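Natside Handling Group: Gripper Care and Setup
Speaker notes, maintenance session, Pramlow site
Speaker: Ragnheiður Lykkegaard

Slide 1. Opening
Thank the hosts at Pramlow. State that the talk covers one tool only, the two-fingered gripper on the Mogensen cell, and that arm calibration is handled in a separate session. Questions are taken after slide 4.

Slide 2. Daily checks
The operator on the first shift inspects both grip pads before the cell is released. A pad that has lifted at a corner is replaced, and the pads are always changed as a pair. Wipe with a lint-free cloth. Solvent is not permitted on the pads.
Pause here and pass the worn pair to the front row.

Slide 3. Soft goods
Plush items are the hardest load for this setup. The fingers must close on the sides of the item and hold it at the middle, with the pads flat against the pile. Refer to the dark blue pads and the round pivot pins on the linkage. 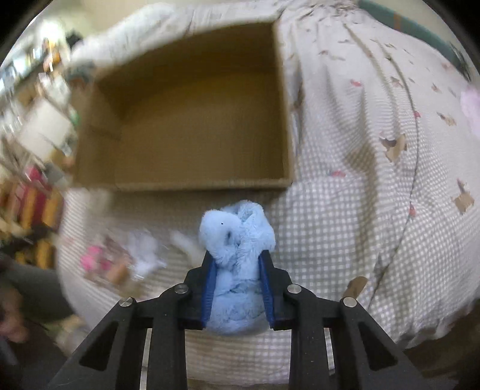
Page last changed: 2020-11-22

The light blue toy is narrow where the fingers hold it and bulges above and below them. Ask the audience to look at both pads. Each one presses into the pile, and this is the contact we want before any move toward the carton. Closing force for plush is set at level 11. Level 19 is reserved for rigid goods and must not be carried over when the product changes.

Slide 4. Linkage service
Pins are checked for play every 424 operating hours. Lock out the cell, open the fingers fully and move each one by hand. Both sides should feel the same. If one side is loose, tag the tool and send it to the Pliltitz workshop. Pins are not to be replaced on the floor.
Fibers collect at the joints when plush is run for long periods. Remove them with a dry brush. Compressed air drives them further in.

Slide 5. Records
Each pad change is entered in the cell log with the operator's initials. The revised log sheet comes into use in March. Hand out 2 copies per table and collect the old sheets at the door.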